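Grukthorpe Tap Water Notes

Version 2, last updated 19/06/2020

Welcome, and thank you for stopping by! Grukthorpe is a small collection of notes on how tap water tastes and smells in homes across Lukville and Varnitz. It began as a notebook I kept in a kitchen drawer, and over time enough neighbors asked to add their own entries that it made sense to type everything up and share it properly.

What you get

There is one file, notes.csv, with 487 rows. Each row is one glass of water, tasted by one person at home. The columns are town, street area, month, time of day, smell, taste, hardness strip reading and a free comment. The comments are my favorite part, and I have left the spelling alone (one household in Varnitz writes "chlorini" every time, and I have grown fond of it).

How the notes were taken

We asked people to run the cold tap for a little while, fill a plain glass, and let it sit for 2 minutes before tasting. Smell comes first, then taste, then the strip. Please don't compare strip readings taken before January with the later ones – we switched to Horrocks strips that month, and their color chart is divided up differently.
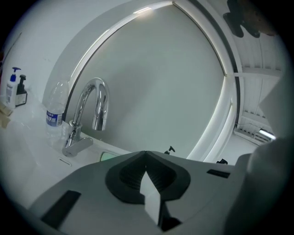

Blank cells mean the person skipped that question. A zero in the smell column means they tried and noticed nothing, so please keep the two apart when you average things. I mixed them up myself in version 1, and the Lukville summary came out far too cheerful.

Known gaps

Varnitz has 23 streets in the file and Lukville has 21, but the hill side of Lukville is thin. Evening entries are scarce in both towns. None of this is a safety test, so if your water worries you, please call your water supplier.

Using the file

Copy it, chart it, bring it to class. A mention of Grukthorpe would be lovely. Corrections are welcome through the issues page, and I usually get to them on weekends.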